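A visit to the Fevarville freelance fair

The fair runs for one day in June in the old market building in Fevarville. I went to see how other people find work when they work for themselves. There were 189 stands this year, and entry was 10 dollars at the door.

Most of the ground floor was taken up by job platforms and invoicing services. Wivivine had the biggest stand and the longest line. Their staff looked over profiles for free, five minutes each. Mine was told to drop two of its four job titles.
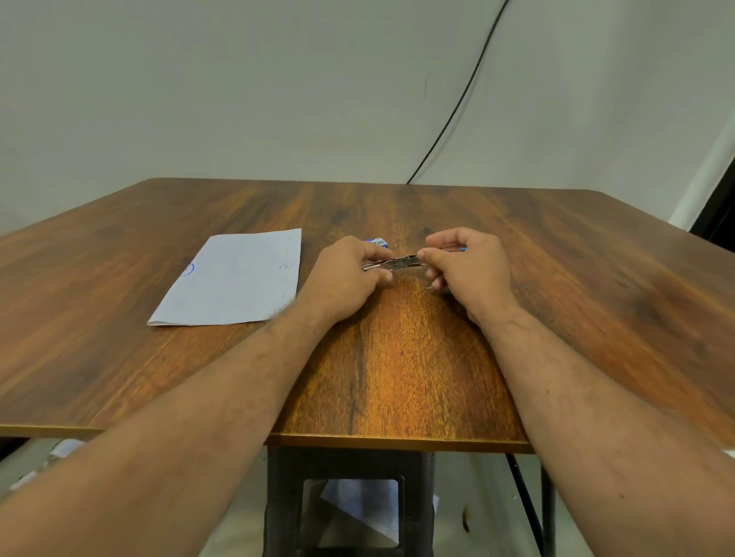

Upstairs it was quieter. Omar Nassar, a translator, gave a talk on raising rates with clients you already have. He sends one short email in the fall, gives the new price and the start date, and leaves out the apology. He lost three clients the first year and kept the rest.

I also sat in on a contract session run by Hijazi, a small law office. They went through a standard agreement line by line – slow, but I took more notes there than anywhere else. Put the number of revisions in writing. Ask for part of the fee up front if the job is over 400 dollars.

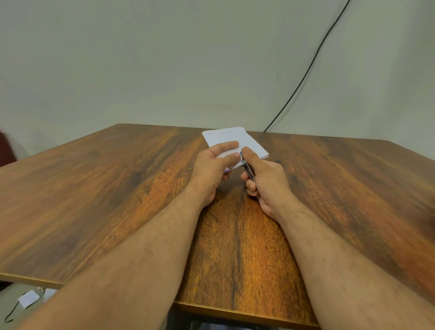 Talking to the organizers

Dima Tarawneh has run the fair since it was held in a school gym. She said roughly 407 people had signed up in advance, most of them in their first two years of freelancing. Gramar, the editing co-op, handles the mentor tables, and those fill up before noon. I got there at one and missed out.
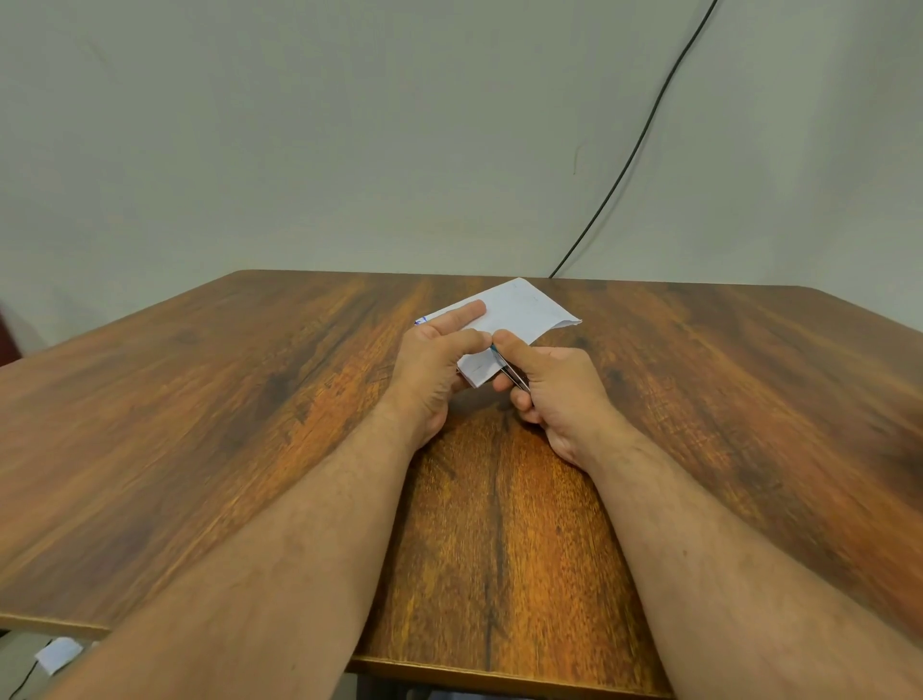 Do you need to have clients already to get something out of it?

Beginners are well looked after. The morning talks are meant for people who are still choosing a field, and the platform stands will help you set up a first profile. Bring a couple of work samples and get there by nine if you want a mentor.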